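Sacola boa a gente não joga fora

Eu guardo sacola plástica, pronto, falei! Tenho 76 dentro do armário da cozinha (contei em outubro, num dia de chuva) e não me arrependo de nenhuma. Minha irmã acha mania, eu acho bom senso, e a discussão já dura uns bons almoços de família.
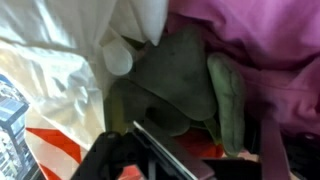

E quando a sacola rasga, vai pra onde? Aqui em casa, vai pro saco dos recicláveis, limpa e bem dobradinha.

O que me irrita é loja empurrando duas sacolas pra levar um pão... Na Tollow é sempre assim!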